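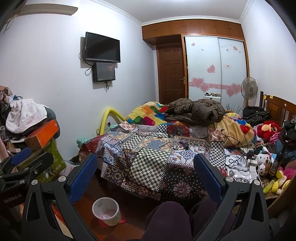

Sesión de la mañana en el dormitorio. Pinza de mano abierta delante de la cama; una segunda pinza asoma por la izquierda.

Jornada de puertas abiertas de Flatis: recoger un dormitorio con pinzas de mano

En mayo abrimos durante un día el piso en el que trabaja el equipo de tareas domésticas. Vinieron 39 personas, repartidas en turnos, entre ellas dos clases de formación profesional, gente de Hendriks y de Sarinex y varios vecinos del edificio que llevaban meses preguntando qué hacíamos en la segunda planta. Esta página reúne las imágenes de la demostración del dormitorio y unas notas para quienes no pudieron entrar, que fueron bastantes en el turno de las doce.

La demostración consistía en ordenar objetos pequeños usando pinzas de mano con cámara, las mismas con las que se graban los ejemplos que después sirven para entrenar a un brazo. La persona sujeta una pinza en cada mano y hace la tarea a su ritmo. No había brazo robótico en el programa del dormitorio y lo avisamos en la entrada, aunque más de uno subió esperando verlo.

La habitación se dejó como está cualquier día de grabación. En la cama, sobre la tela de retales, hay un rollo de cinta blanco, un palito fino de color beige y un plástico transparente arrugado. Detrás están la manta de colores y la prenda acolchada oscura. Junto a la cama, una papelera blanca redonda.

El fondo cargado es parte del trabajo. Primo Marchetti, que prepara las tareas, explicó en el primer turno que una cama lisa con tres cubos encima da grabaciones muy limpias y poco útiles. Una tela con cuadros blancos y negros al lado de otra con flores complica bastante saber dónde acaba un objeto y dónde empieza el dibujo. Un profesor preguntó si no sería mejor empezar por lo fácil. Marchetti contestó que ya habían empezado por ahí, en una mesa gris, y que aquellas grabaciones están guardadas y casi no se consultan.

Cada turno tenía tres partes:
Una explicación corta en el pasillo, de pie.
La tarea en el dormitorio, con un máximo de ocho visitantes junto a la puerta.
Preguntas en la cocina, con las grabaciones en una pantalla.

La demostración completa estaba calculada para 120 minutos por grupo. El primero se alargó por las preguntas y el último fue más corto, porque a las seis había que devolver las sillas a la biblioteca de abajo.

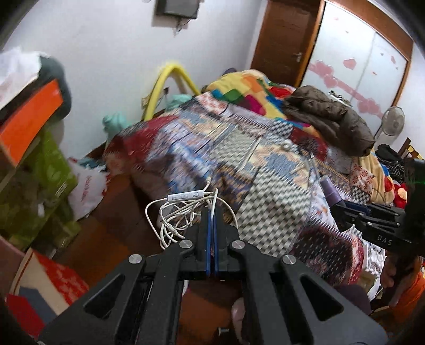
Soon-im Cho
Coordinadora de visitas, Flatis

El cable blanco fue lo que más tiempo llevó. Es un cable fino, enredado, con un pequeño mando de tres botones en línea, y en la imagen se ve con las puntas azules de la pinza casi juntas a su altura. A la derecha trabaja la otra pinza, con un objeto cilíndrico de color morado pálido en las puntas.

Los objetos rígidos se cogen de una forma parecida casi siempre. Un cable no. Se agarra por un sitio y se mueve por otro, queda un bucle colgando y el mando pesa más que el resto, así que tira hacia abajo. Gil-soo Geum, que llevó las pinzas en los turnos de la tarde, recomienda cogerlo cerca del mando y levantar despacio. También recomienda no corregir en el aire: si el agarre sale mal, se deja el cable otra vez en la cama y se empieza de nuevo. En las grabaciones se conservan los dos intentos.

Varias personas preguntaron por qué se usan dos pinzas. Hay tareas que salen con una, como llevar un rollo de cinta de un lado a otro, y otras en las que hace falta sujetar con la izquierda y separar con la derecha. Abrir una bolsa es el caso más claro. Además, quien ordena su casa usa las dos manos sin pensarlo, y pedirle que deje una quieta da movimientos raros. Deepak Vashisht contó que en las primeras pruebas la gente se guardaba la mano libre en el bolsillo.

A partir del segundo turno dejamos probar al público. Unos consejos que se repitieron mucho y que dejo aquí por si alguien viene a la próxima:

Acercarse con las puntas abiertas y cerrar al llegar. Casi todo el mundo cierra antes de tiempo.
Mirar el objeto, no la pinza.
Apoyar el codo si la tarea es larga. Las pinzas se notan en la muñeca a los pocos minutos.
No tapar la cámara con la manga. Pasa con los jerséis anchos.
Avisar en voz alta cuando se da por terminada la tarea.

Los alumnos lo hicieron mejor de lo que esperábamos. Una chica del segundo grupo enrolló un cable entero con las dos pinzas y lo dejó encima de la cama sin que se deshiciera. Sus compañeros quisieron repetirlo y aquel turno acabó con cola en el pasillo. Los profesores, en general, prefirieron mirar.

Sobre los datos. Con el trabajo en este piso el equipo tiene 975 grabaciones revisadas. Ninguna de las que hicieron los visitantes entra en esa cifra: se borraron al terminar cada turno, como decía la hoja que se firmaba en la puerta. Ye-rin Bang se encarga de la revisión y estuvo en la cocina toda la jornada enseñando cómo se descarta una toma. Los motivos más frecuentes son que el objeto sale del campo de la cámara, que la persona se detiene a hablar o que la tarea anotada no coincide con la que se hizo. Este último es el más molesto, porque la toma suele ser buena y hay que volver a escribir la etiqueta.

Hubo una pregunta que no supimos contestar bien. Una vecina quería saber cuándo habrá una máquina que le recoja el cuarto a su nieto. Bang le dijo que lo que hacemos aquí es una parte pequeña y que recoger un rollo de cinta de una cama está lejos de recoger una habitación. La vecina dijo que entonces seguiría haciéndolo ella. Se quedó hasta el final y probó las pinzas dos veces.

Cosas que cambiaremos para la próxima vez. El pasillo es estrecho y los que esperaban no oían la explicación, de modo que la pasaremos al portal. Desde la puerta se ve la cama pero se ven mal las manos, y convendría tener una pantalla fuera con lo que recoge la cámara de la pinza. También faltaron copias de la hoja informativa en el turno de las doce - se imprimieron menos de las previstas y hubo que compartirlas.

La visita a la cocina, con cajones y vasos, quedó fuera de esta edición. La prepara Marchetti con el grupo de Ploltura y se anunciará en esta misma sección cuando esté cerrada. Los centros que quieran reservar turno pueden escribir a coordinación indicando el número de alumnos y si necesitan ascensor. El edificio lo tiene, pero es pequeño, y los grupos grandes suben antes por la escalera.

Quien olvidó un paraguas verde en la cocina puede pasar a recogerlo por las mañanas, a partir de las nueve.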